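Packing Small Things in Small Boxes
Project report for Intro to Packaging, Agudelo campus
January 12, 2025

So my project started with a complaint. Last March I ordered a little part from a shop called Trullby and it showed up in a carton big enough for a pair of boots, stuffed with paper. I kept thinking about that carton all summer (sorry, roommates) and when we had to pick a topic I already had mine: how do you set up a table so that somebody packing small flat items grabs the right size container the first time?

My first idea was to keep everything in one row. Item, container, item, all within reach, with plenty of white table in between. I liked it right away because dark things really stand out on a white top, and a white tray with a black rim is easy to find even when you're tired.
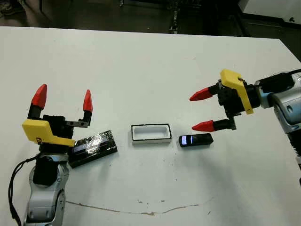
A classmate who read my draft wrote back that a row is fine for three things but gets silly with more, and asked why I didn't just stack the containers at one end. Fair point! I tried stacking on paper and it saves space, but then you have to pull one off every time, and they stick. I kept the row and wrote the stack down as a "maybe."

The second part was wrapping. I read the Gronico packing guide, all 17 pages of it, and it's very keen on tight film with flat ends. My own wrapping is not like that. I get creases everywhere, the cut ends come out raggedy, and shiny film over a black surface shows every single one of them — you can't hide anything. I spent around 300 minutes on wrapping alone, way more than I planned.
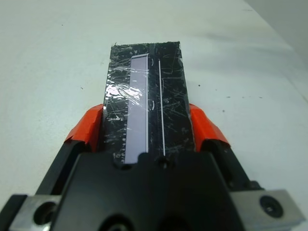
Fig. 2. Black panel under clear, creased film, with a pale purple-gray strip on one side.

Glare was the other headache. If you want to read a label through film, the wrinkles catch the light right where you need to look. Tilting the item helps a bit. Matte film would probably help more, but a roll from Stonance was over my budget, so I can't say for sure.

I also went back and forth on which way the items should point.

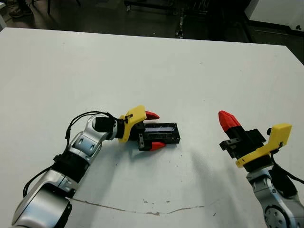 In the end I went with long side facing the packer, same direction as the tray, so nothing has to be turned before it goes in. Next semester I want to try the same layout with a deeper tray and see if I still like it.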